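Print this page | E-mail this page

Worktable Set-up and Care
July – by Carola Böttcher

Section 4: Placing the table and preparing the top

This section applies to the Lustum worktable in all lengths. Read Section 3 (legs and cross rails) first. The table must be fully assembled, with all rail bolts hand-tight, before you begin.

Choosing a place

1. Pick a spot with a hard, even floor. Carpet tiles are acceptable. Thick carpet is not, as the feet sink over time and the top will drift out of level.

2. Leave 60 cm of clear floor on every side where people will stand or walk. The side that faces a wall can be closer, but leave enough room to get a hand down to the rail bolts.

3. Keep the top away from radiators and heating vents. Warm air from one side can make the boards cup.

4. Check where the overhead lights fall. A light straight above a smooth top leaves bright patches that are tiring to look at for a whole shift. Move the table or turn the light before the feet are set.

CAUTION: Two people are needed to move an assembled table. Lift by the long rails. Do not lift by the edge of the top and do not drag the table on its feet.

Leveling

1. Lay a spirit level along the length of the top, in the middle.

2. Turn the foot at the low end counterclockwise to raise it. Each full turn lifts the corner 2 mm.

3. Repeat across the width, first at one end and then at the other.

4. Press down on each of the 4 corners in turn. If the table rocks, lower the foot diagonally opposite until it touches the floor.

5. Tighten the rail bolts with the hex key, working from the center out, and check the level again.

Note: New tables settle. Repeat the leveling after the first week of use. At our own workshop Gunther Brandes does this every Thursday before opening, but once a month is enough in most rooms.
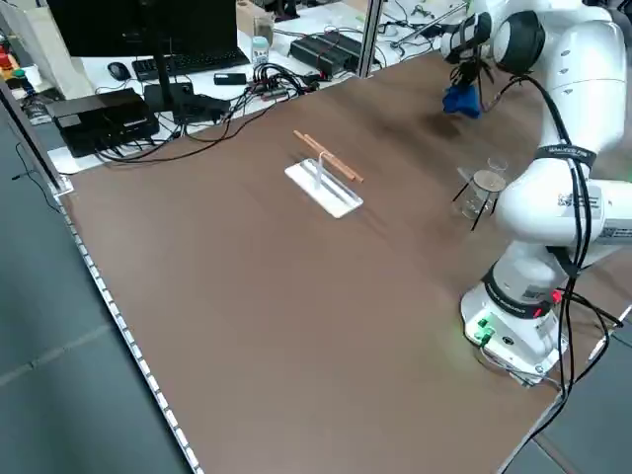 Fastening equipment to the top

Anything that is used with force or that overhangs the edge should be fastened. This covers vises, lamps on swing arms, monitor posts and any machine with its own base.

1. Mark the position in pencil and leave it for a day of normal work. It is easier to rub out a line than to fill a hole.

2. Look under the top before drilling. Keep all holes clear of the cross rails.

3. Drill from above with a scrap board clamped below, so the underside does not splinter.

4. Use wide washers under the top. Tighten until the washer stops turning, then add a quarter turn.

5. Route cables away from the front edge and leave slack wherever a part swings or turns.
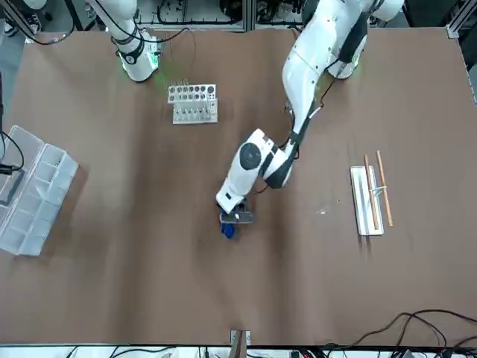 Equipment based along the far edge of the work surface.

The total load must not exceed the figure on the rating label. For the standard frame with spread feet this is 2,000 N, including everything mounted to the top. If your label is missing, ask the Astent service desk for a replacement and do not load the table until you have it.

CAUTION: Do not fasten heavy equipment to the extension leaf. The leaf is carried by brackets only.

Covering the top

A cover is optional. Use one if the work involves glue, ink or oil, or if small parts get lost against the grain.

1. Wipe the top with a damp cloth and let it dry overnight.

2. Roll out the paper or mat from one short end. Let it lie flat for an hour before cutting.

3. Trim it to the edge of the top. A cover that hangs over the front will catch on sleeves and tear.

4. Tape the corners on the underside. Clanel low-tack tape comes off without marking the finish. Packing tape does not, and the residue needs solvent.

5. Cut around mounted bases in a single piece where you can. If you must join two pieces, put the join at the back.

Replace paper when it starts to lift or wrinkle. Do not lay a new sheet over an old one – the top layer slides.

Keeping small items in order

Put trays and boxes at the sides and keep the middle of the table free. Parts that are in use belong within reach of the person seated. Everything else goes back in its box at the end of the day. Jannik Engelhardt suggests a pencil outline on the paper for each box, and this works well where several people share one table.

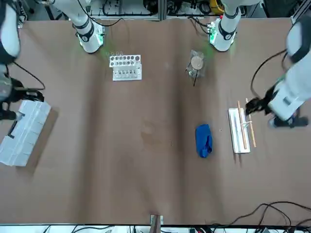 Covered top with an organizer box on the left side.

Daily care

1. Brush off dust and chips. Do not use compressed air, which drives grit into the rail joints.

2. Wipe spills at once. On a bare top, follow with a dry cloth.

3. Once a month, check the mounting bolts and the tape at the corners.

Marks that will not wipe off can be treated with Heffernan wood soap on bare tops only. See Section 5 for repairs to dents and burned spots.

Print this page | E-mail this page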